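Gilmartin gripper and Rondar wrist camera, tested at our bench
17 Nov 2023

We bought the Gilmartin gripper in March and the Rondar wrist camera a little later, both from Drillau. The task for comparing them with our old set is simple: a glass stirring rod, a test tube rack and a beaker on black cloth. 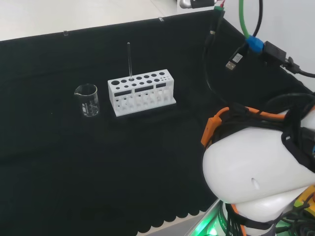
Gripper

With the old fingers we had 60 good grasps from 90 tries. The Gilmartin pads gave us 14 more. The pads are soft and they do not scratch glass, but they are slow to close – this I did not like. Changing them needs a very small key, which is easy to lose.

Camera

Clear glass is difficult for every camera I have used. The Rondar shows the bright lines along the rod well enough for our Flollwood controller to find it. For the beaker the rim helps. I would wish for a longer cable and a better manual.

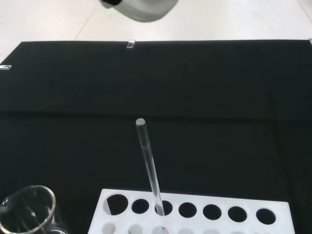 Wrist view of the rack, with the rod in the third hole.

Price for the two was 624 pounds. I would buy the camera again; the gripper only if you work with glass.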